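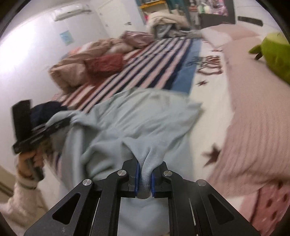 Search this manual Go Clear

Section 2. Two-handed garment handling

Plidia student kit, hand-held grippers
Revision 2018-01-01

This section covers clothing tasks done with both hand-held grippers at the same time. Complete the single-gripper exercises before starting it. Club members working at home follow the same steps as members working at the Werkell bench.

2.1 Before you start

1. Choose a soft garment with no zipper. Fleece is a good first choice. A sweatshirt on a bed or a wide table gives enough room for both hands.
2. Check the pads on both fingers of each gripper. Replace a pad if a corner has lifted.
3. Check that the screws in the linkage arms are snug. Do not overtighten them. The arms must swing freely.
4. Squeeze and release each handle 20 times with nothing between the fingers. The fingers must stay parallel as they close.

CAUTION: Keep fingers and long hair clear of the linkage while the jaws are moving.

2.2 Gripping the garment

1. Lay the garment down in a loose heap. Do not smooth it first.
2. With the first gripper, close the pads on a small fold of fabric. A fold holds better than a single layer.
3. With the second gripper, take hold of an edge or another fold off to one side.
4. Move the grippers apart slowly until the fabric between them lifts. Stop before it pulls tight.

NOTE: The two grips do not have to match. One gripper may pinch a gathered fold while the other holds the garment farther to the left or right -- the task is scored on the final fold only.

NOTE: Bedding may be left in place. If the pads pick up the sheet along with the garment, open the jaws, raise the gripper slightly and close again.

2.3 Spreading and folding

1. Shift one grip at a time toward the shoulder seams. Keep the other gripper closed while you do this.
2. Lower the garment and release both grippers together.
3. Fold each sleeve inward, then bring the hem up to the collar.
4. Write the result in the task log. A dropped garment counts as a failed attempt -- log it and start again from 2.2.

The Godik round in June requires 200 logged attempts per team. Attempts made with one gripper are entered on the Hegde sheet and do not count toward this total.

2.4 Storage

Leave the jaws open when the grippers are put away. Pads stored under pressure take a set and lose grip.

358 views 2 comments Share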